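# Chapter 4: Recording a Demonstration

The project in this part of the book is a student one. A team of four at Fanholm was asked to teach a two-armed machine to fold cloth and stand it upright in a storage box. No motion was programmed by hand. Instead, the team recorded people doing the task and fitted a model to the recordings.

Chapter 3 dealt with the position of a single marker. We now need the position of both wrists, in one coordinate system, for the whole length of a fold.

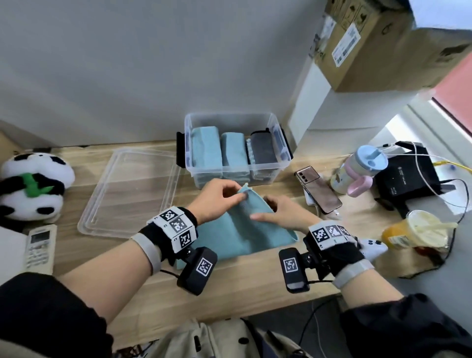 *Elin Bellis*

Each wrist carries a block of square printed codes and, beneath it, a camera module with a code of its own. The codes lie on different faces, so that when the wrist turns and one is lost, another can usually be read. The stored cloths stand in a row in the clear box behind the work.

The team set a limit of 40 seconds per fold and discarded any recording in which a wrist went untracked for more than 12 consecutive frames. Section 4.2 derives the transform from marker to wrist. Section 4.3 treats gaps - their detection, and when it is safe to interpolate across them.

Readers should be able to multiply two 4 × 4 matrices without reference to Appendix B.

## 4.1 Frames of reference

Let W denote the desk frame, with its origin at the front left corner.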